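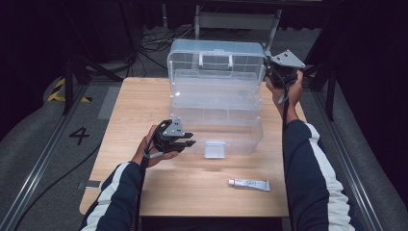
Right, the Parkine auction lot. I've had a few private emails asking about it as well as the message quoted further down, so I'll answer the lot of you on the list and save my typing. For anyone who missed it, I won the "afternoon with the Rarnero team" prize in the spring auction on Poduval, the one raising money for the children's hospice, and I finally went and used it. I took my collection of dead Rarnero spares along too, in a clear plastic box like the one on the table there, with the stacked trays and the handle on top, and if any of you end up going I'd say do the same. You can see into it from the side without opening anything, and having bits to point at got a conversation going far quicker than my list of questions did.

> On September 11, 2023, a list member wrote:
>
> Hi all, I see Poduval has another Parkine visit coming up
> for bids and I'm very tempted. I've had a Rarnero since the
> first batch and I'd love to see where they're made. But the
> listing is a bit thin. Did whoever won last time get a proper
> look round, or is it a handshake and a biscuit?

Proper look round, and there were biscuits! I got there far too early and sat in the car park eating a sandwich, then went in and was given a sticker with my first name on it (spelt wrong, I kept it). The building is smaller than I'd imagined. From the website photos I was expecting some great glass thing and it's a unit on the trading estate on the far side of Esulbridge, between a tile warehouse and a place that does van signwriting. If your satnav takes you over the river you've gone wrong. I went wrong.

There were four of us in the group, as the prize allows the winner to bring three guests. I brought my sister and two lads from work, one of whom has never owned a Rarnero in his life and asked the best questions of anybody.

> Is the keynote thing included? It says "launch event
> access" but not which launch event.

Ah, now this is where you want to read the small print. My lot said the same and I assumed it meant the autumn launch in the big hall. What it means is whichever event comes next after the auction closes, and in my case that was a little firmware evening, streamed, with a password. I'm not complaining, the money went to the hospice and I'd have bid the same, but if the autumn launch is what you're really after then write to Poduval before you bid and get them to confirm it in an email. They answered me within the day when I had a question about the guests, so they're not hard to get hold of.

> And what did you all talk about? I'd be terrified of
> running out of things to say to the engineers.

You won't! The afternoon is meant to be three hours and they were still chatting when the cleaner came in. I'd written twelve questions on a bit of card and got through maybe half. The main things I remember, in no sort of order:

They know about the charging port. They know! I showed them the three ports I've replaced on mine, all gone in the same corner, and one of the hardware people had a look under a magnifier and said yes, that's the one, and went off to fetch a newer version to compare. The new one is held down at the back as well as the sides. Whether they'll sell it as a spare for the older model I couldn't get a straight answer on. I did push.

The smaller Rarnero that everybody on here keeps predicting is not something they would talk about at all. I asked, my sister asked, the lad from work asked in a roundabout way about pocket sizes, and we got the same smile each time. Make of that what you like. I know what some of you will make of it and I look forward to the thread.

Battery life after the last update: they asked me to send logs, so if yours has got worse, please send yours too. Hold the side button for seven seconds, let go when it buzzes, and the log ends up in the same folder as your backups. I'd been holding it for ages and wondering why it kept restarting.

The desktop software is going to carry on working on older machines for at least another year. That was said quite casually over the tea and I asked whether I could repeat it and they said yes, so I'm repeating it.

We also got to see the test room, with the buttons being pressed over and over by a little motor, and I could have stood and watched that all day. No photographs in there, which is fair enough, and they ask you to put your phone in a locker before you go through. Take a pen and paper if you're a note taker. My card of questions ended up covered in scribble on both sides and I've just spent half the evening trying to read it.

> Last one, sorry. What did it go for? Don't answer if
> that's rude.

It's not rude but I'd sooner not put it on a public archive where my other half might find it! The closing price is still up on the Poduval page for the spring auction if you scroll back. I will tell you how the bidding went, as it caught me out. It was very quiet all week and I thought I had it for next to nothing. Then on the last night it went mad, and every bid near the end adds another few minutes to the clock, so you can't just nip in at the finish. Set the most you're happy to give, type it in as your maximum, and go and make your tea. I didn't, and I sat there clicking like a fool and went over what I'd promised myself.

Oh, and check what's on top of the bid. Poduval adds a card fee for paying by credit card, and travel is down to you. Trains to Esulbridge are fine on weekdays but the bus out to the estate is hourly and stops early, so you'd want a taxi back, or a kind sister with a car.

A couple of you asked if I'd club together for a shared bid on the next one. I'm game in principle, but the prize has to be in one name and that person has to be there on the day with ID, so we'd need to agree who before anybody puts money in. Reply on the list if you're interested and say how far you'd be travelling from. I'm away next weekend, so if I go quiet that's why, carry on without me.

Also still looking for a left-hand side button in grey, if anyone's breaking up an old one. I'll pay the postage.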